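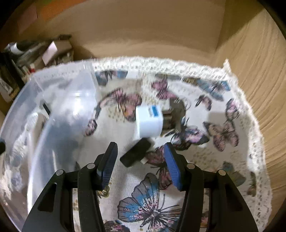
*Gripper open over small mixed items on a printed cloth, clear container to the left.*

**Handling practice: revised rules for hand-held gripper sessions**

The third revision of the Lurnell handling practice takes effect in July and replaces the interim note. It applies to every site recording demonstrations with hand-held two-jaw grippers, including Dremum and Prosside. Section numbers are unchanged. Sites using the Roman checklist can keep it, provided the new items under sections 2 and 4 are added by hand until the reprint arrives.

**Section 1: Pads**

Ribbed fingertip pads are to be inspected at the start of each shift and again after the midday break. Check for flattened ridges, lifted edges and trapped fibres. Pads are replaced in pairs. A new pad opposite a worn one pulls small items off centre as the jaws close, and the fault is easily mistaken for poor operator alignment.

Pads are wiped with a lint-free cloth and water only. Solvent wipes are withdrawn from all kits.

**Section 2: Joints and linkages**

Pins at the linkage joints are checked for side play with the jaws fully open and again at half travel. Any visible movement of a pin along its axis takes the tool out of service. Operators do not tighten, tap or glue pins at the bench. Tag the tool, enter the fault and draw a spare.

The opening and closing cycle before first use goes up from 10 to 15. Stiffness that clears during the cycle must still be logged.

**Section 3: Work surfaces**

Patterned cloths remain permitted and are encouraged for sessions with small household items. The following conditions apply:

- The cloth lies flat across the whole working area. Folds under the fingertips are smoothed out before recording starts.
- Lace, fringe or other open edging is kept at the perimeter, clear of the grasp path. A fingertip can hook an openwork edge and drag the full layout with it.
- The same cloth is used for the whole of a session. If it has to be changed, close the session and open a new one.
- Cloths are changed between sessions according to the site rota, and the cloth code goes in the log.

Enclosed surfaces with side panels need a clearance check. Run the open gripper along each panel without an item before the first task. Contact with a panel during a recorded task is logged as a contact event even if the grasp is completed.

**Section 4: Small and dark items**

This section is new. Despina Dumitrescu reviewed 985 task logs from the Prosside site and found 127 with a retry on the first grasp. Most of the retries involved thin items lying flat, or dark items placed against other dark items. Her recommendations have been adopted as written:

1. Thin stick-like items are approached with the jaws square to the long axis. If the item lies diagonally, turn the wrist. Do not nudge the item straight with a fingertip.
2. Pause above the item with the jaws open before descending. The pause needs to be long enough to confirm that both pads clear neighbouring objects.
3. If a neighbouring item is touched, finish the grasp and log the contact. Do not stop to restore the layout.
4. After two failed attempts, withdraw, open fully and mark the task incomplete.

Glossy items and clear containers can produce strong reflections. Check the preview from the working position, and adjust the lamp before moving the container.

**Section 5: Closing force**

The bench limit for household items stays at 300 grams, measured at the pads with the site gauge. Several sites asked for a higher limit for heavier pieces. The request was declined for this revision and will be looked at again once the gauge comparison between Dremum and Prosside is finished. Items that slip at the limit are removed from the task list.

**Section 6: Records**

Each session log carries the tool number, pad fitting date, cloth code, cycle count and operator initials. Free text is kept to observed events. "Item slipped at left pad" is acceptable; "bad grip" is not. Corrections are struck through once and initialled.

Sites should return the signed acknowledgement page with their next log bundle. Questions about sections 1 and 2 go to the Lurnell tool bench, and questions about section 4 go to Despina. Replacement pads can be ordered on the existing form, using the line marked "pair".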